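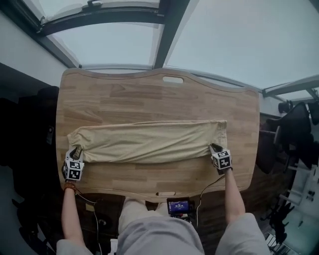 Did the folding machines at Rorndale take anyone's job? Three jobs went from the folding tables, and the same three people now do mending, quality checks and the delivery run.

Search this blog Go

I've worked in the linen room at Rorndale for 15 years and I was ready to hate the whole idea. Then the Gadska line got switched on in March and, well, I'm a convert! It gets through 780 pieces a shift (flat stuff mostly, napkins and tea towels) and my shoulders have stopped aching at night, which I'd honestly forgotten was possible.

Anything long and narrow still comes to us by hand. Sashes, apron ties, those awful bolster covers. Cloth slides and bunches and never lies the same way twice, so you learn to pinch the end, feel for the layers and square it off before you let go. I love that part of the job and I'm glad there's more time for it now.

The mood has changed too. It's quieter at our end, so we can talk, and five of us have put our names down for the maintenance course. I've never fixed so much as a toaster, but I got to clear a jam on my own last week and was grinning all the way to the tram.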